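3.2 Learning a trade late in life

Most of the people we spoke with in Kerekes came to repair work after long years at something else, and they were generous with their time. Kristóf Fülöp kept us talking well past the 3 interviews we had planned.
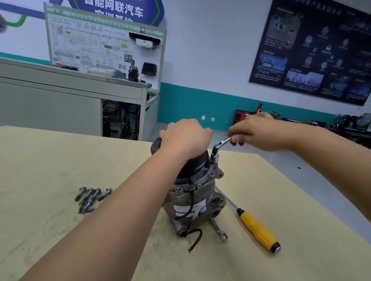
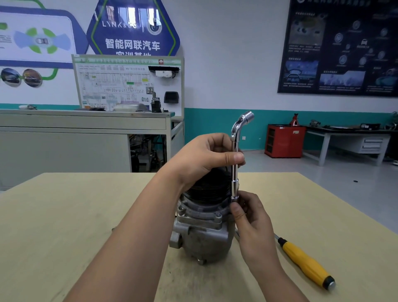 Figure 2. Bench work on a car air-conditioning compressor with an L-shaped socket wrench (both views).

Pay came up less often than we expected, and pride in the work came up a great deal.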